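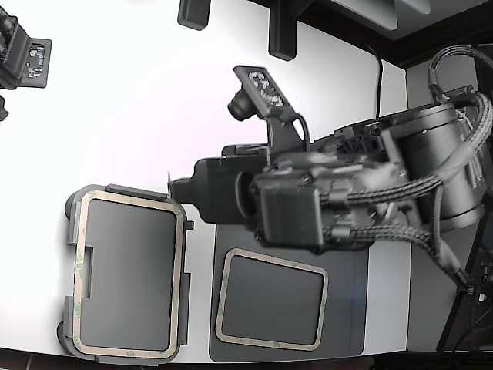
Bits and bobs from the Jorkodham bench

Hello again! I've been promising a tidy-up of the gallery for ages (since January, I think) and 8 December 2025 is as good a day as any to get it done. Everything on this page is to do with trays, lids and seals, so if you came for the lamps you'll want the other gallery.

Grey tray with rounded corners, lying on the white tabletop. The outer rim stands up and is a darker grey than the rest, and I do like the two greys together.

The beige strip is the gasket, sticky sort, and it follows the rim round in one long rounded rectangle. Little green markings on it too, very faint, easy to miss if you're looking at it on a phone!

There's a small notch in the gasket border on the left inner edge. People always write in to ask if theirs is torn when they find a notch like that, so have a look at how neat the edges are on yours before you start peeling anything off.

A word on strips in general, as I get asked a lot. I buy mine from Temba in packs of 40 and a pack lasts me ages. The Voken ones are cheaper but the backing paper drives me up the wall (tiny tab, cold fingers, you can imagine). Wipe the rim first, let it dry properly, then start on a long side and go gently round the corners – don't stretch it or it'll creep back on you overnight.

The Jinness lids are next on my list. I've got 18 of them in a box under the stairs and they all want new seals, so that'll be the next lot of pictures. Comments are open again if you've got a lid you'd like to show off.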